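Tempo de leitura: 5 minutos

Relatório de andamento: decoração de Natal do salão nobre e da entrada da Câmara

Para: Tania Khan, Fundação Clirari
De: Ivone Teixeira, coordenação do projeto em Seixas
Outubro de 2019

Olá, Tania!

Prometi que desta vez o relatório chegava antes de a senhora ter de o pedir, e cá está ele (com duas páginas a menos do que o anterior, que eu sei que ficou um lençol). Vou contar tudo mais ou menos pela ordem em que foi acontecendo e deixo o dinheiro para perto do fim.

Começo pelo presépio, que é aquilo por que toda a gente me pergunta na rua. Como se lembra, as figuras antigas estavam guardadas na cave dos Paços do Concelho desde que o executivo anterior trocou o presépio pela árvore de luzes. Em junho a assembleia votou o regresso dele à entrada principal, e a votação foi mais apertada do que eu esperava! Houve quem defendesse que um edifício público não devia ter uma cena religiosa à porta, e houve quem achasse que tirá-lo tinha sido uma afronta à vila inteira. Eu ouvi as duas partes durante uma noite comprida e saí de lá com o compromisso que está no nosso protocolo: o presépio vai para a entrada, e o salão nobre fica com uma decoração de inverno sem motivos religiosos, desenhada com as escolas.

O Genivaldo Honorato ficou com o restauro e está encantado. Das figuras grandes, 9 precisavam de intervenção a sério: mãos partidas, tinta a saltar, um camelo sem orelhas. Já devolveu os três reis, os dois pastores e a Nossa Senhora, que ficou lindíssima, com o azul do manto outra vez azul. Faltam o São José, o camelo e o anjo. O anjo é o mais demorado, porque alguém lhe pintou as asas de dourado há muitos anos com uma tinta horrorosa e o Genivaldo quer tirá-la toda com cotonetes. Perguntei-lhe se não se podia pintar por cima e ele nem me respondeu.

A estrutura da cabana é nova. Pedimos orçamento a duas oficinas e escolhemos a Poltix, que foi um pouco mais cara mas garantiu a montagem e a desmontagem, e ainda guarda tudo até ao ano seguinte. Isso resolve-nos a humidade da cave, que foi o que estragou metade das peças. O desenho está aprovado e a rampa de acesso também; insisti muito na rampa, e a Róisín Hegarty, que nos ajudou com a acessibilidade, insistiu ainda mais do que eu. Falta só acertar com os bombeiros a distância entre a cabana e a porta lateral.

Agora o salão nobre. As escolas responderam muito melhor do que eu contava: pedimos 200 estrelas de papel e de feltro e, pelo andar da coisa, vamos tê-las todas antes do prazo. Os mais velhos quiseram fazer também uma maquete da praça com neve, que não estava no plano (e em Seixas nunca neva, mas enfim, é Natal). Disse que sim. A maquete fica na mesa ao pé da escadaria e não custa nada ao projeto, só as caixas de cartão que a mercearia nos deu.

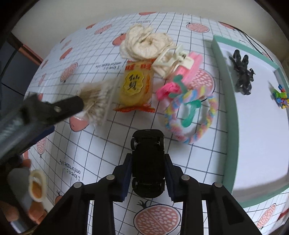
Carrinho preto e pacote amarelo de snacks, sobre a toalha das romãs.

As luzes são a parte que me tem tirado o sono. O contrato com a Vodiseck previa luz branca quente na fachada inteira, e na primeira prova vieram fios de um branco tão frio que a entrada parecia um consultório de dentista. Reclamei, eles foram simpáticos, e trocam tudo sem custos. O problema é que a troca nos empurra a prova seguinte, e eu queria muito ver a fachada acesa antes de fechar o programa da inauguração. Se houver mais um atraso, acendemos primeiro a entrada e deixamos as janelas de cima para depois. Não é o ideal, mas ninguém fica às escuras.

Também houve um pequeno sarilho político que prefiro que saiba por mim. O vereador Shabani Mohamedi pediu, em reunião pública, que se esclarecesse quem paga o quê. Tem toda a razão em perguntar! Levei-lhe o protocolo e a lista de despesas, expliquei que o vosso apoio cobre o restauro, a cabana e os materiais das escolas, e que as luzes saem do orçamento da Câmara. Ele agradeceu e pediu que isso ficasse escrito numa placa discreta à entrada. Achei uma boa ideia e já a mandei fazer, com o nome da Fundação Clirari em letra do mesmo tamanho que o resto. Se preferir ver a prova antes, diga-me depressa, por favor.

Quanto a contas: gastámos menos do que o previsto no restauro (o Genivaldo só está a cobrar os materiais e parte das horas) e mais do que o previsto na cabana. Uma coisa compensa a outra, e por agora continuamos dentro do valor aprovado. Até agora falta-nos executar 30 por cento da verba, quase tudo para a última fatura da Poltix. As faturas seguem em anexo, numeradas, e desta vez com os recibos agrafados à folha certa.

O que eu lhe pedia, se for possível, era autorização para passar uma pequena parte da rubrica de divulgação para o transporte das crianças no dia da inauguração. As escolas das aldeias de cima não têm autocarro a essa hora, e custa-me pensar que quem fez as estrelas não as vai ver penduradas. Os cartazes fazemo-los cá dentro, na impressora da biblioteca, e ficam bem na mesma.

Para as próximas semanas temos o fim do restauro, a segunda prova das luzes, a vistoria dos bombeiros e a montagem da cabana. O coro confirmou e vai cantar 9 músicas, incluindo duas que não são de Natal mas que o maestro diz que ficam bem em qualquer altura do ano. O discurso do presidente ainda não tem duração definida, estou a negociar.

Venha ver, Tania, nem que seja de fugida! Guardo-lhe lugar na primeira fila, longe da coluna de som.

Um abraço grande,
Ivone Teixeira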